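Lidlow Shared Workshop
Progress report to the Nesel Fund, second period

Summary

Work in this period covered the small-tools room, the lending register and the first part of the bench repairs. The storage work is on schedule. The register is behind by one month and should be finished in August.

Small-tools room

At the start of the grant, hand tools were kept in drawers and in boxes under the benches. Members often bought items the workshop already owned. All drawers have now been emptied and sorted. The sort produced 403 items, of which 35 were beyond repair and have been scrapped. Duplicates in good condition were sent to our partner workshop in Studitz.

Pegboard has been put up behind five of the tables. The rule for each board is the same: only tools used every day go on it, and everything else stays in the labeled cabinets. Hooks and cups were bought from Rozīte in a single order, which brought the cost under the budget line.

Lending register

Entries for the cabinets are complete. Entries for the boards are still being made, as the layout changed twice after members asked for cutting tools to be closer to the tape. We do not plan further changes before the register is closed.

Bench repairs

Two bench tops have been sanded and oiled. The vise on the long bench still needs a new jaw plate. The part is on order and we have no delivery date.

Board layout

The craft table board now follows the agreed order, with the cup and scissors toward the left, pliers in the middle and tape to the right. Spare hooks are left on the boards for later additions.

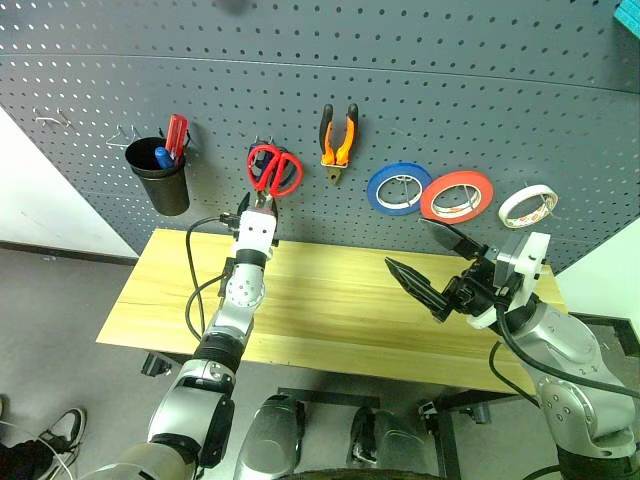
Craft table pegboard with scissors, pliers and three rolls of tape.

Spending

Storage spending to date is 15 percent below plan. We ask to move the difference to the bench repair line, where timber prices have gone up. No other changes to the budget are requested.

Next period

Finish the board entries in the register. Fit the jaw plate when it arrives. Sand and oil the remaining bench tops. Print the lending rules and post them by the door.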